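Drallov Home Planner User Guide
Section 4: Materials, Color and Stone
Last revised 2 Feb 2025

By now you have walls, a floor, and at least one door you can get through. Now comes the fun part! This section covers putting materials on things: paint, wood, tile, stone and everything in the Lanz library. Most people spend more time in here than in the rest of the program put together, and we completely understand.

You will need the Feltmont sample house open if you want to follow along. You can use your own plan instead, but the room names below will not match.

4.1 Before you start

Save your plan under a new name. Material changes are easy to undo one at a time, but the undo list holds 82 steps and you can run through that faster than you would think when you are trying out paint.

Check that the Lanz library is installed. Open the Library panel and look for the word Lanz in the left column. If it is missing, go back to Section 2 and run the library setup again.

Note: Plans made before the June update open with the old flat materials. They still work fine. To bring them up to date, choose Plan, then Refresh Materials, and go get a cup of coffee if the house is a big one.

4.2 Putting a material on a surface

1. Switch to Room view. You can't apply materials from the floor plan.
2. Click the surface you want. It gets a thin outline when it is selected.
3. Open the Library panel and pick a group (Paint, Wood, Tile, Stone or Fabric).
4. Drag a swatch onto the surface and let go.
5. If you like it, press Enter. If you don't, press Esc and the old material comes back.

Hold Shift while you drag to cover every surface that has the same material already. This is a huge time saver in a hallway — one drag and the whole run of walls is done.

Caution: Shift-drag works through closed doors. If the bedroom walls share a paint with the hallway, they will change too. Lock any room you are happy with first (right-click the room name, then Lock Room).

4.3 Working with fixtures

Sinks, tubs, counters and fireplaces take materials the same way, with one difference. A fixture is made of parts, and each part can have its own material. Click once to select the whole fixture. Click again to select only the part under the pointer.

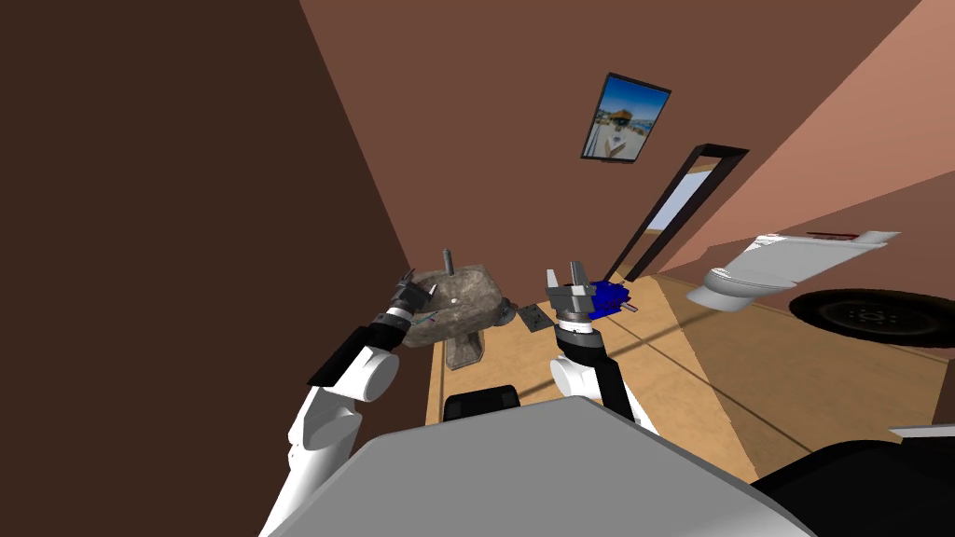

To change one part of a fixture:

1. Click the fixture, wait a moment, then click the part.
2. Look at the name at the top of the Properties panel. Make sure it says the name of the part you wanted.
3. Drag in the new material.
4. Press Enter.

Faucets and drains are set to Metal and ignore anything you drop on them from the other groups. You can turn that off under Fixture Options, and then you are free to have a walnut faucet. We have seen some lovely ones.

If you swap a fixture for a different model, its materials come along when the parts have matching names. A bowl stays a bowl, a pedestal stays a pedestal. Parts with no match go back to the default white.

Note: A fixture on the floor stays at floor height when you change the flooring. If you raise the floor by adding a thick tile, choose Settle Fixtures from the Room menu so that nothing ends up sunk into it.

4.4 Plain colors

Start with plain colors, even if you know you want patterns later. It is so much easier to judge a room when you can see its big shapes, and a plain color gives you those right away.

1. Select the surface.
2. Open Paint, then Plain.
3. Pick a color from the grid, or type in the number from a paint card.
4. Move the Sheen slider. All the way left is flat, all the way right is gloss.

Two walls with the very same paint can look quite different once a lamp is on. Drallov works out the light for each surface, and a wall facing a window will come out lighter than the one beside it. Before you change the paint, try turning the lights off one by one in the Lights panel to see which one is making the difference.

The 28 plain browns in the library run from sand to nearly black. They are a great place to practice, as brown shifts more than you'd expect from lamp to lamp.
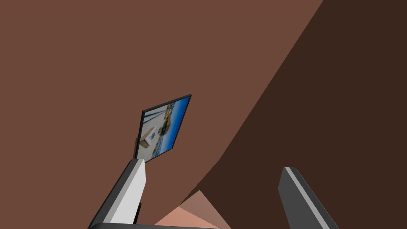
Medium brown and dark brown with a curved line between them.

If a color looks wrong everywhere, check the Daylight setting before anything else. It is easy to leave it on Evening after setting up a view, and Evening warms up every color in the house.

To compare two colors side by side:

1. Select the wall and choose Split from the Surface menu.
2. Drag the split line to where you want it.
3. Put one color on each side.
4. When you have made up your mind, choose Join and click the side you want to keep.

Caution: Join throws away the color on the other side. If you may want it later, right-click it and choose Add to My Colors first.

4.5 Stone and marble

The stone group is our favorite and we are so pleased with how it came out. Every stone has a Scale, a Turn and a Shift setting, and all three are worth playing with.

Scale sets how large the pattern is. At 1 you get the pattern at its natural size. Go up to 2 and the veins are twice as far apart, which suits a big hearth or an island. Small numbers are better for shelves and window sills.

Turn rotates the pattern. Shift slides it along without changing its size.

To fit a stone to a large piece:

1. Apply the stone as in 4.2.
2. Walk up close, using the arrow keys, until you can see the veins clearly.
3. Change Scale first. Wait for the surface to redraw.
4. Change Turn until the veins run the way you like.
5. Use Shift last, to move a busy patch away from a corner.
6. Back up to the doorway and look again.

Step 6 matters! A pattern that looks terrific up close can turn to gray fuzz from across the room.
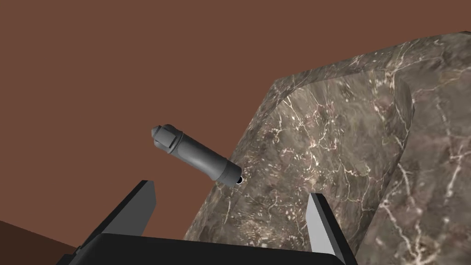
Marble texture with thin, branching white and cream veins.

Corners are where stone can give itself away. If you want the veins to carry on around a corner, tick Wrap in the Properties panel. Leave it off for anything meant to look like separate slabs. With Wrap on, Turn moves all the sides together, so set it before you start fussing over any one face.

Note: Stone takes longer to draw than paint. On an older computer, set Preview Quality to Low while you work and put it back to High at the end. Your choice here does not change saved pictures, which are always made at High.

4.6 Saving your own materials

1. Select any surface with a material you have adjusted.
2. Click the star at the bottom of the Properties panel.
3. Type a name. Names can be up to 21 letters long.
4. Choose a group, or leave it in My Materials.

Your saved materials show up in every plan you open on that computer. To move them to another one, choose Export from the Library menu, copy the file over, and choose Import on the other side. Materials with the same name will not overwrite each other — the new one gets a number on the end.

4.7 Showing your work

Once the materials are in, a walkthrough is the best way to see them. Choose Share, then Walkthrough, click a path through the rooms, and press Record. Drallov saves a regular video file that you can put on Vimeo, send to your family, or play on the TV.

Take it slow around stone and tile. Small patterns shimmer when the view moves quickly, and a speed of Stroll or lower keeps them steady. Turn on all the lamps you want before you record, since the Lights panel is locked until the walkthrough is finished.

If the video comes out with plain gray surfaces, the Lanz library was moved or renamed while the plan was open. Close the plan, put the library folder back where it was, open the plan again and record a new walkthrough.

Section 5 covers lamps, windows and the Daylight setting in full.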